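## 4. What readers do with the missing year

I'd better say at the start of this section that I never meant to write about gaps. The plan was a paper on child narrators in crime fiction, with a nice orderly chapter on voice, and then the reading groups got hold of *Skorville* and all anyone wanted to discuss was the year that isn't there. So I gave in (happily!) and went where they were going.

For those who haven't read it, *Skorville* is told by Jin, who is nine when her cousin walks out of the caravan park and thirteen when we next hear from her. In between there are two short chapters that she tells more or less as they happen, and then a blank. The older Jin, looking back, says only that "we had the winter and then we had the other house". That's it, that's the whole year, and the book has 34 chapters in which somebody could have filled it in.

### 4.1 The diaries

I asked everyone in the groups to keep a reading diary, with no rules beyond writing something each time they put the book down. I collected 214 entries that mention the gap, and I've read them so often that I can hear some of them in my sleep. Getsemaní Maldonado helped me sort them, and we argued a good deal over what counts as a mention. She wanted to include any entry where the reader gets Jin's age wrong after the break, on the grounds that they'd lost the year without noticing. I thought that was stretching it. We left those out in the end, and I'm still not sure she wasn't right.

What struck me first was how cross people were. I had expected curiosity, the sort of pleasant itch a mystery is supposed to give you, and there was plenty of that, but a lot of the early entries are plainly annoyed. "She's keeping it from me," one reader wrote, and underlined *me* twice. Another wrote that it felt like being sent out of the room while the grown-ups talked, and I think that's as good a description of the whole book as I could manage myself, because it's exactly where Jin spends her childhood: on the step, in the back seat, behind the door of the laundry block with the dryers going.

The crossness fades, though. By the chapter with the flooded road it has nearly gone from the diaries, and what comes in its place is guessing. Some of the guesses are very tidy. A handful of readers decided early on that Jin saw who drove the ute, and from then on every vague sentence was a clue to them, even the ones about breakfast.

### 4.2 Filling in with your own

The other kind of guessing took me by surprise, and it's the part I most want to get across. A good many readers filled the year with things out of their own childhoods. They didn't always announce it. Jhun Dalisay wrote nearly a page on what the other house must have smelled like, paraffin and wet dog and somebody else's cooking, and it was only when we met afterwards that he told me it was his aunt's place in the year his parents were apart. Nothing in the novel smells of paraffin. I checked!

Divina Abella did something close to this, but with sound. Her Jin has a radio on low through the wall all winter, and by the end of her diary she's quoting it as if it were in the text. When I showed her the passage she laughed, went back through the book for it, and was a bit put out not to find it.

I don't want to treat these as mistakes. The older way of talking about gaps in fiction has the reader as a kind of plumber, joining one bit of pipe to the next so the story can run through. That works well enough for the ute and the flooded road. It doesn't do much for the paraffin, which joins nothing to anything and explains nothing about the crime. It just makes the year somewhere a person could have lived.

### 4.3 A book without a gap

For comparison I gave the same groups *Nultport*, which has a narrator of much the same age, a drowned teacher in place of a missing cousin, and no blank anywhere. Every season is accounted for. People enjoyed it, and several said they liked it better, and the diaries are lively on the subject of who did it. But I found hardly any of the borrowed childhood in them. One reader mentions a school bus of her own and then drops it.

It would be lovely to say the gap did that by itself. I can't. *Nultport* is in the present tense, it's shorter, and its narrator is funny, all of which might keep a reader busy enough not to wander off home. Two groups read it second as well, when they'd perhaps had their fill of remembering. A fairer test would take one book and print it both ways, with and without the year, and I did get as far as drafting a letter to the publisher in October before I lost my nerve.

### 4.4 When the year comes back

The last chapter of *Skorville* half returns what was taken. Jin, grown up, gets a box from her mother's flat, and in it there's a school report for the missing year, in her name, from a town she has no memory of. Good at sums. Tends to daydream.

I had assumed this would feel like a gift. For the readers who had built a tidy solution it mostly did, and their final entries are full of exclamation marks. For those who had furnished the other house, it was harder. Jhun's last entry is one line: "So she was somewhere else all along." He told me he'd shut the book and not picked it up again for a week, and that he had minded the town far more than he minded finding out who drove the ute.

I come back to that line in the next section, where I look at rereading. The question there is whether the borrowed rooms survive a second time through, once the reader knows about the report, and I had only a small number of people willing to go again so soon.

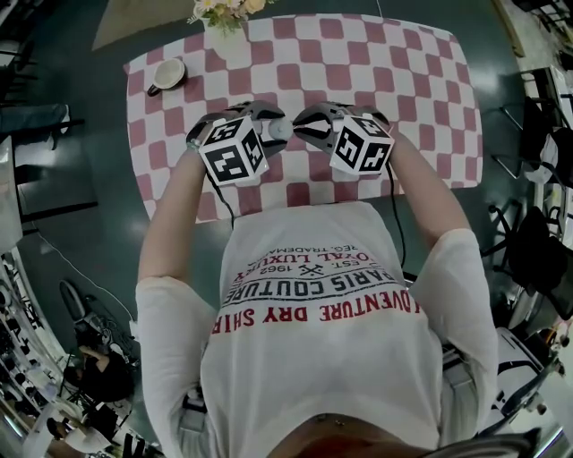
**Figure 1.** Two hand-held grippers over a checkered tablecloth, a small white rounded object held between them.

Keegan Tipoki, reading a draft of this section, objected that I had been too quick with the school report: it only says she was enrolled, he pointed out, and a child who tends to daydream might well have spent that year in Jhun's kitchen after all.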